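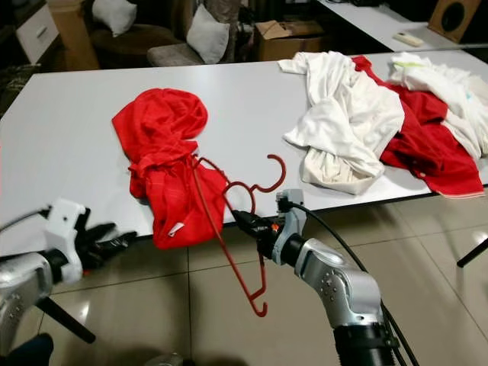

Red garment and plastic hanger on the white table.

Visit report: open day at the Ristura parish library

The Ristura library holds the working papers of the Plollton congregations: baptism registers, choir books, sermon manuscripts and a small run of printed hymnals. It opens to visitors once a year, in August. I attended the morning session, which started at 9:30 and ran until shortly before noon.

Entry is through the side door on Cherkaoui Street. Visitors sign in, leave bags and pens in the lockers, and are given a pencil and a floor plan. The plan is out of date – it still shows the card catalog on the ground floor, and the catalog is now upstairs next to the reading room.

The tour was led by Awuor Mfinanga, who has managed the registers for the past several years. She began with the intake procedure. A register arriving from a parish is logged, checked for mold, brushed page by page and kept apart from the main shelves until it has been looked at a second time. Only then does it get a shelf number. Books with active mold are bagged and sent out for treatment, and the parish pays for that.

The main collection is 932 bound volumes. Most are baptism and marriage registers in standard column format. The older ones use a narrative entry, a short paragraph for each baptism, and these take much longer to index. Sponsors are often named only by their relationship to the family ("the aunt of the above"), so the indexer has to work across several books to establish a full name. Mfinanga showed one such entry alongside the indexing form. The form has separate fields for the name as written and the name as resolved, and the second is left blank if there is any doubt.
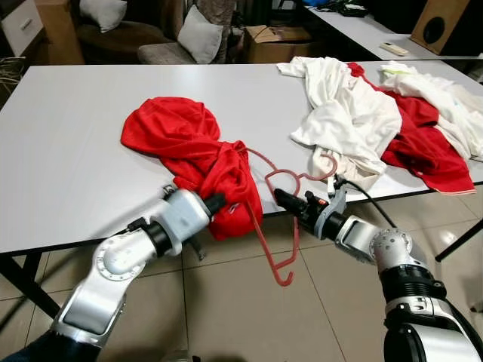
Red garment in the left gripper, hanger to the right.

The second half covered the hymnals. Pornthip Phuthong, a choir director who catalogs them part time, explained the numbering problem. The congregations used 2 editions of the Natent hymnal in parallel, one with 200 hymns and one with 300. The shorter book is not a subset of the longer. Tunes were reassigned between editions, and a hymn number in an old order of service means little unless the edition is known. Phuthong is building a concordance keyed on first line and meter. It can be consulted in the reading room and is not yet online.

We then heard a choir recording in the chapel next door. The playback was quiet and the rear pews missed most of it.

Questions at the end were mainly about access. Family researchers may request registers in writing, naming the parish and a range of years. Copies are made by staff. Recent baptism records are closed except to the person named in them. Sermon manuscripts can be read but not copied without consent from the author or the author's family.

Practical notes: the reading room is upstairs and the elevator is small. Street parking fills early during services. Coffee was served in the parish hall, where back issues of the library newsletter were also on sale.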